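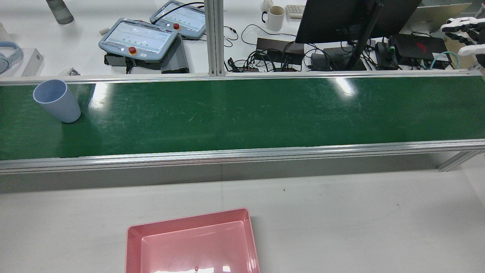 Robot teaching by demonstration

Teaching by demonstration is a family of methods in which a person shows a robot how to do a task, either by moving its arm directly or by steering it from a distance, and the robot's controller later reproduces what it was shown. It is also called programming by demonstration, learning from demonstration or, in the research literature, imitation learning, though these names are not always used for quite the same thing. The older sense is simple recording and playback. The newer one usually involves a learned model that has seen many examples of the same job and is expected to cope when a cup or a carton turns up a little to one side of where it was last time.

Background

Industrial arms were being taught by hand long before anybody spoke of learning. In spray painting, an experienced painter would take hold of the arm, or of a lighter dummy arm built to the same proportions, and go through the whole motion of coating a part while the joint positions were stored. The robot then repeated the painter's motion, good habits and bad ones included. For most other work, factories settled on the teach pendant, a handheld or bracket-mounted unit with a screen and an emergency stop button, on which the operator jogs the arm to a point, saves it, and moves along to the next. Pendants are still found beside a great many robots, and a bench set up for demonstrations will often have one or two within reach even when the main controls are something else entirely.

Guiding by hand

In hand guiding, also known as kinesthetic teaching, the motors are made to give way so that the arm can be pushed and pulled as if it weighed very little. The teacher feels the contact between the gripper and the object through the arm itself, and for this reason the method has remained popular for insertion, wiping and polishing. It is pleasant to learn, and people who have never touched a robot can generally manage a simple pick within a quarter of an hour or so.

Its difficulties are mostly practical. A person leaning over the arm blocks the cameras, and a recording full of the teacher's sleeves is of limited use to a system that will later have to work from those same views. Two arms are awkward for one person to guide together, and a hand with several jointed fingers is harder still, there being only so many places to hold it.

Remote control

Remote control, or teleoperation, keeps the teacher out of the workspace. Several kinds of input are in common use:

Leader arms, which are small copies of the robot's own arms. The operator moves the leader and the robot follows joint for joint.
Gloves and finger trackers, used with multi-fingered hands. The operator's finger angles have to be converted to those of the robot, whose fingers are rarely the same length as a person's. This conversion is called retargeting.
Headsets and held controllers, where the position of the operator's wrists sets the position of the robot's.
Joysticks and six-axis mice, slower than the others but cheap and easy to put down.

Delay is a concern in all of them. Operators adapt to a small, steady lag without much trouble, whereas a lag that comes and goes makes them hesitate, and the hesitation is recorded along with everything else. Most setups give little or no sense of touch, so beginners tend to squeeze too hard – soft plastic cups are a favorite practice object partly on that account.

Conveyor tasks

Moving objects between a conveyor and a tray is a standard exercise. The objects are ordinary, the start and finish are easy to define, and the belt can be left still for early lessons and switched on for later ones. With the belt stopped, the teacher can concentrate on the approach and the grasp. With the belt running, timing enters into it, and the operator must reach for where the object is going to be.

Tapered cups are more interesting than they look. An upright cup can be pinched at the rim or held around the body, but one lying on its side may roll when touched and has to be approached along its length or pressed gently from above. A set of demonstrations that contains only upright cups will usually produce a robot that is helpless before a tipped one. Shiny surfaces add some trouble of their own, as glare from overhead lamps can wash out part of the belt in the camera view, and many workshops change the lighting deliberately between sessions so that the model sees both conditions.

The Plollavico bench

A well-documented case is the teaching bench at Plollavico, a training workshop for packaging technicians, where the instructor Tiburcio Escobedo built up a collection of conveyor demonstrations over one winter. The work began with a hand-guided arm and moved to remote control after the first 70 recordings, when the trainees found that they were standing in front of their own cameras. By March the collection held 1,141 demonstrations, of which 733 were kept for training. The rest were set aside for dropped objects, long pauses or cables dragging through the view.

Recordings were made with Tronero, a logging program that stores camera images and joint positions against a shared clock, and sorted with a companion tool called Biswas. Escobedo's notes from the period are often passed around among instructors, and they are cheerful reading. He asked each of his 14 trainees to teach the same pick in whatever way felt natural, and then noticed that the model trained on all of them wavered between two approaches, one from the left and one from the right. Agreeing on a single approach for the first stage, and bringing the second back in later, settled most of the wavering. A later course at Vondero took up the same order of lessons.

Quality of demonstrations

Teachers differ a good deal, and a smooth recording from a patient operator is commonly worth several hurried ones. Demonstrations are usually begun from slightly different arm positions, with the object moved between attempts. Recoveries are valuable too: a demonstration in which the operator misses, backs off and tries again shows the robot what to do after a miss, something it will certainly need. Whether to keep failed attempts as well is a matter of some disagreement, and practice varies from one group to the next.

Safety

Hand guiding is done at reduced speed and force, with a stop button where the teacher can reach it without stretching. In remote work the operator may be facing a screen, so a second person commonly watches the arm itself. Leader devices are brought into line with the robot before control is handed over – otherwise the arm may jump to catch up.

See also

Teach pendant
Teleoperation
Retargeting
Pick and place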